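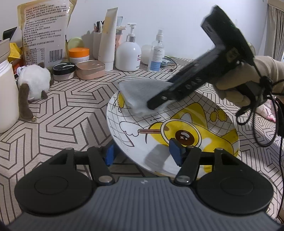

Teller mit gelbem Vogel, links hinten das weiße Tuch. Mein Mittwoch.

1/ Stand der Dinge im Projekt Tukari: Ich bin erwachsen, habe einen Abschluss und wische beruflich Teller ab. In jeder Hand ein Greifer. Eine Hand hält, die andere wischt, und das Modell soll sich das irgendwann abschauen.

2/ Bisher 830 Durchgänge. Davon brauchbar: weniger. Primo Bassi pflegt die Tabelle und hat für die unbrauchbaren eine eigene Spalte namens »na ja«.

3/ Man unterschätzt, wie viel man beim Abwischen mit den Fingerspitzen erledigt. Mit zwei Backen pro Seite bleibt davon Zukneifen und Hoffen. Das Tuch muss gefaltet in die Backe, sonst kratzt man mit der Spitze über die Glasur. Das Geräusch hört man noch abends im Bett.

4/ Regel von Vittoria Messina: Der Teller wird am unteren Rand gepackt und schräg aufgestellt, dann erst kommt das Tuch. Wer vorher wischt, fängt von vorn an. Ich habe vorher gewischt.

5/ Frage aus den Antworten: Warum steht hinten so viel Kram herum? Weil in echten Wohnungen Kram herumsteht. Plüschkatze, Cremedosen, Stiftebecher, Sprühflasche, eine zerknautschte Snacktüte. Ein Modell, das nur leere Tische kennt, ist beim ersten Küchenbesuch beleidigt.

6/ Die Tischdecke mit dem Linienmuster war mein Vorschlag. Nach 2 Stunden darauf starren ziehe ich ihn zurück — zu spät, sie bleibt bis Oktober.

7/ Manuela Bortolotti will ab nächster Woche 100 Durchgänge pro Tag und Person. Sie hat das sehr freundlich geschrieben, mit Sonnen-Emoji. Ich habe mit einem Teller-Emoji geantwortet.

8/ Was mir beim Durchsehen auffällt: Ich wische immer gleich. Oben links ansetzen, kleiner Bogen, runter. Wenn das Modell später genau so wischt, hat es das von mir, samt der Stelle unten rechts, die ich gern vergesse.

9/ Ronaldo Catacutan ist Linkshänder und ab morgen dabei. Für die Daten ein Segen. Für die Kabel, die bei mir rechts herunterhängen, müssen wir uns noch etwas überlegen.

10/ Zu Hause steht übrigens seit Montag der Abwasch.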